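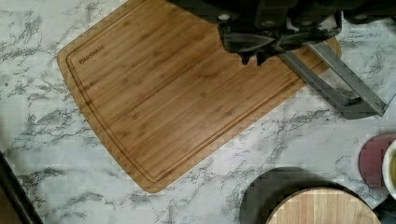
Workshop Tips > Club Pages > Kitchen Arm Project

Setting up a kitchen counter for your club's robot arm

These tips come from our after-school club in Gikdale. We work with one arm and one gripper, and our task for the year is simple to say: pick up kitchen things and put them where a person would put them. I write down what helped us, so a new club can save some evenings. English is my third language, so please excuse if some sentences are a little stiff.

The counter

A pattern with strong lines, such as white with gray veins, looks very nice but can confuse a vision program. Ours took a vein for the edge of an object more than once in September. We did not change the surface. We trained with the same surface we test on, and the mistakes became fewer.

Wipe the counter before every session. Crumbs move under the boards and then the board turns when the finger touches it. Use a cloth which is only a little damp, and dry after.

Cutting boards

Start with a rectangular board. A bamboo one with a juice groove is good for practice, but teach the students that the groove is not the edge. Our first program closed the fingers on the groove and pushed the board across the counter.

Do not put the board always straight. In a real kitchen a board lies how somebody left it. We place it diagonally, or with one end under the gripper, and the students must plan the approach again.

Round boards are harder. When a light round board sits on a black plate, the dark edge helps the camera to find it. A light board directly on a white counter is a job for later in the year.

Bamboo does not like the dishwasher. Wash by hand, stand it on the long side, and oil it when it looks pale. Let the oil go in overnight, or the fingers will slip.

Cups and bowls

Ceramic is slippery and it breaks. We lost two cups before we set the closing force to 40 percent in the Soltden software. Put a coaster near every cup so there is a clear target for putting down. If the bowl has food in it, keep it at the far side until the arm can repeat the same move 6 times without a fault.

The gripper

Check the screws at the beginning, not at the end. The linkage bars work themselves loose slowly and you see it first as a bad grip. Niamh Fahy, our teacher, keeps the right hex key on a string tied to the bench.

Watch the shadow also. With a lamp directly above, the finger makes a dark shape on the wood, and our program tried to avoid it like an object. Two lamps from the sides are better. We use the cheap Yilma ones with a clamp.

Keeping records

Write the result of each try on the same day. We have 467 tries in our notebook, and the most useful are those with a short note why it failed: "board turned", "finger too low", "lamp off". A table with only yes and no did not teach us much.

The Flilline round for school teams is on 3rd May. Teams bring their own boards and plates, and the counter is given by the hosts.

We use cookies to remember your settings. Accept | Manage

Contact | © Gikdale Workshop Tips | Back to top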